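Staff kitchen, Gwilliam building: monthly check, February

I do this walk-round before the kettle queue starts, so call it twenty to eight. Same sheet as always, one item per line, and my comments go underneath because Arwel says the boxes are too small for me (they are!). If you only want the verdict, it's a pass with two things to put right.

1. Floor in front of the dishwasher clear and dry
OK. The mat has been moved back to the sink side, thank you whoever did it.

2. Stop button reachable from both doors
OK from the corridor door. From the yard door you have to squeeze round the recycling bin. Bin to be moved, please, and kept moved.

3. Stop button tested
OK. Pressed it mid-reach and the arm stopped dead. Reset took me a while because I'd forgotten to twist it out first. I always forget.

4. Cables tidy and off the floor
Passed with a comment. I'd like the loops on the right clipped up higher, as people open that cabinet for tea towels and I don't want anybody tugging on one. Fiifi has the clips in his van.

5. Gripper fingers clean, no chips or cracks
OK. Wiped down with the blue cloth, the one that lives on the hook.

6. Only one person inside the taped line while it's running
Not OK. I've seen people lean in to rescue their own mug while the arm was over the rack. I do understand, we all have a favourite mug, but please press stop first or wait. It only picks up one thing at a time and it won't be hurried.
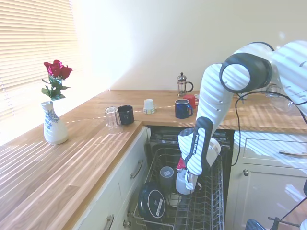

Checked and written up by Delyth Hughes
Facilities, Davwood site | Filed under: Kitchens, Automation

Now the longer comments, which is where I get carried away.

7. Labels on crockery
Mostly fine. The grey cup and the navy lid both have theirs on. If a label is peeling, leave the item by the sink and Carys will do a new one. Please don't stick it back on with parcel tape, it goes to mush in the wash and then I'm picking bits out of the filter.

8. Glassware
Glasses go upside down on the wooden worktop, well back from the edge. The French press is still a hand-wash job and stays by the wall. Ebise asked if the arm could learn it. Drillach, who service the thing, said maybe later in the year, so that's a maybe.

9. Blinds
I've added this one myself. On a bright morning you get stripes of sun right across the arm and the worktop, and I find it hard to judge where the gripper is when I'm squinting. Tilt the slats if it bothers you. The rose in the blue flowery vase can stay where it is by the window, it's nowhere near the rack and it cheers the place up.

10. Staff briefed
87 people have signed the sheet so far. If you haven't, it's five minutes with me and a biscuit.

A word on how it's going, as Arwel wants "impact on staff" on here now. The washing-up rota has gone and I haven't met anyone who misses it. Ebise used to lose the end of her lunch to it most weeks and now she gets to sit down. But Carys pointed out that the rota was how she got to know people from the other floor, drying cups next to them, and I think she's right about that. There's also a new sort of job, which is checking, and at the moment that job is me. I've asked for two more people to be trained so the kitchen doesn't stop when I'm on leave.

To put right: recycling bin away from the yard door (me), cables clipped higher (Fiifi). Faults go to the Drillach desk on extension 596, and tell me as well, please, or I only hear about it over the biscuits.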